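We use cookies to remember your settings and to count visits to this site. By continuing to read, you accept this. Accept | Change settings

# Skoltau – README

Skoltau is a free map pack for the building and survival game Batora. It adds one large island, four villages and a new set of weather rules. This file explains how to install the pack, what is inside, and what still does not work well. Please read it before you write to me about a problem, it will save time for both of us.

Last changed: Friday, July 12, 2024

## What you need

You need the full version of Batora. The demo can open the map, but it will not load the villages, so you will walk on an island with grass and nothing else. The pack takes 400 MB on the disk when it is unpacked. A mouse is recommended, because the small boat is hard to steer with the keyboard only. 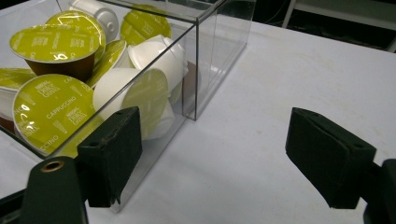
Page 2

## How to install

1. Close the game completely. If it still runs in the background, the files will be locked.
2. Unpack the archive into the folder named `maps`. Please do not rename the folder `skoltau`.
3. Start the game and choose "Custom map" in the main menu.
4. Select Skoltau and wait. The first loading is slow, the next ones are much faster.

If you have an older version of the pack, delete it first. Saved games from the January version can be opened, but the harbor will be in the old place and your boat may stand on land. I tried to repair this and I did not find a good way. For a long game I advise you to start again.

## The island

You begin on the south beach with a knife, a rope and two days of food. The first village, Maes, is a short walk along the river. You can trade there, sleep there and repair your tools. The people of Maes do not buy fish, so do not carry it all the way from the beach as many players do.

The other three villages are in the hills. The road to them is closed at night by fog, and the fog is real danger in this pack – you lose warmth quickly and the wolves see better than you. A lamp helps a little. A fire helps more, but you must stay close to it.

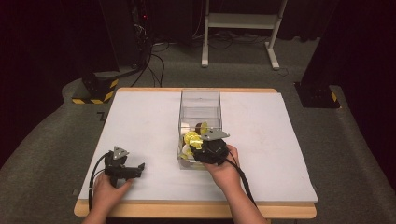 The wolves come in groups and they follow the sound of chopping. If you need wood in the evening, take the dry branches from the ground, this makes no noise. In the first version there were too many wolves near the bridge, and several players told me they could never cross it. Now the bridge is safe until you light the tower. After the tower is lit, you should cross only by day.

There are 13 hidden chests on the island. I will not write the places here. Two of them can be reached only by boat, and one of them opens only when it rains.

## Settings

The file `weather.txt` can be changed with any text editor. The most useful lines are these:

- `fog_hours` – how long the fog stays each night
- `rain_chance` – a number from 0 to 100
- `wolf_hearing` – lower is easier; please do not go below 4, the wolves then stand still and the game may freeze

After each change you must start the game again.

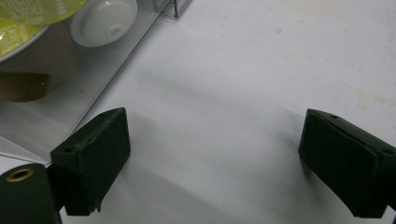 Category: Survival maps

## Known problems

The sound of the river stops when you enter a house and sometimes does not come back. Walk away from the river and return, then it plays again.

In multiplayer, only the host can open the rain chest. The other players see it closed even when it is already empty. I think this comes from the game and I cannot change it from the map.

Some trees on the north side have no shadow. It is not beautiful, but it does no harm.

## Thanks and license

The music in the villages was written by Nobuhle Du Plessis, who also tested the boat many times and was patient with it. The tower model comes from my older map, Trendon, with new walls and stairs.

You may share the pack and change it for your own use. If you publish a changed version, please give it another name and keep this file inside. You may not sell it. The music may not be used outside the pack unless the composer has agreed in writing.

Related items

Trendon – castle map for Batora
Batora: how to make your first custom map
Skoltau village music, separate download
List of weather settings for survival maps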